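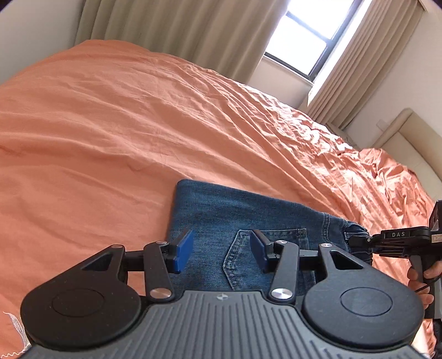
Findudeo Pass Map, Second Edition

Category: Maps & Route Guides > Mountain Passes

If you have ever sat at the kitchen table the night before a long drive, trying to work out which of two little gray lines is the paved one, then you already know why we wanted to make this map (and why it took us so long!). The Findudeo Pass Map covers 149 road passes and gravel saddles on one folded sheet, each with its summit height, its steepest stretch and the months when you can usually expect to get over it in an ordinary car.

Sointu Lehtinen drew the first edition and came back to redraw nearly 60 of the passes for this one, including the whole Koskela loop, where the old road was rerouted and the western approach now starts a good way farther down the valley. She has also added the Hernemik summit at 936 meters, which so many of you wrote in to ask about, and thank you for all those letters!

The sheet is printed on Platunex, a tough coated stock that folds flat again without a fight and takes pencil nicely, so you can mark your own stops as you go. Contour lines are every 100 meters. The back has a road profile for each pass, listed alphabetically, with pullouts and water taps marked where we know of them.

Most high roads open in June, but please do check locally before setting out.

Ships folded in a card sleeve. A flat, rolled copy for the wall can be ordered too; just leave a note at checkout.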